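The 30-degree promise

By Mwajuma Nyanda

Every October the same advice lands in my inbox, dressed up a little differently each time. This year it came from Wistex, the detergent people, who would like us all to wash everything at 30 degrees and have put a number on what we stand to gain. A household that switches, says the leaflet, will keep its clothes "up to 10 times fresher." I wrote and asked what fresher meant and how you multiply it. I got back a coupon.

I have nothing against washing in cool water. I do it myself most of the time, and my shirts have come through it fine. My trouble is with the claims stacked on top, which get bigger every year while the small print stays the same size.

Take the Clarkano study, which the leaflet leans on heavily. It is described as a survey of 3,192 homes, and that sounds like a lot of homes. Read on to the back page and you find that people filled in a form about how clean they thought their laundry was. They had been sent a free box of the product first. I would probably tick "very clean" too, if somebody had just mailed me soap. There was no group using the old powder, or plain water, or nothing at all. A reader in Derese wrote to me last month asking whether she should trust it, and my answer was that it tells you people like free things.

Then there are the "cold-active" capsules from Drikham. They cost almost double what the ordinary ones do, and the box says they remove 100 everyday stains. The list is on the website if you have the patience. Ketchup is on there four times, as ketchup, tomato ketchup, dried ketchup and ketchup with mustard. Grass appears twice. Motor oil doesn't appear, and neither does anything my brother has ever brought home on his overalls.

What bothers me more is the advice that gets left out, probably because there's no money in it. Use less detergent. Most of us pour in far too much, and the cap on the bottle encourages it — fill mine to the top line and you've got enough for a load I couldn't lift. Leave the door open between washes. Don't cram the drum. Wash things when they're dirty, and hang up the sweater you wore for two hours.

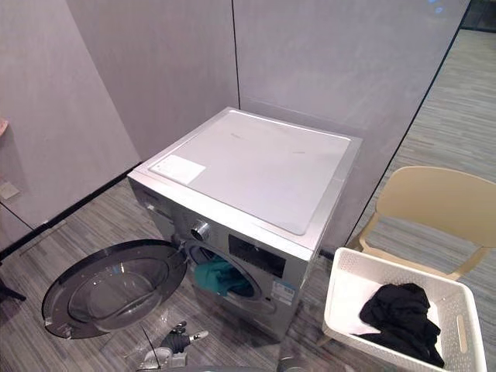 I'd also like to see an end to the savings figures that assume you were boiling your socks before. The leaflet compares its cool wash with the hottest setting there is, every load, all year. Who lives like that? If you're already washing warm, your saving is going to be a good deal smaller, and it can vanish altogether once you've paid extra for special capsules. Nowhere does Wistex show that sum.

So by all means turn the dial down and see how you get on. Towels and sheets may want a hotter wash now and then, especially when somebody in the house has been sick, and the label inside the garment is still a better guide than a leaflet.

I've asked Drikham for whatever tests sit behind the stain list. If they send something other than a coupon, I'll print it in the next issue.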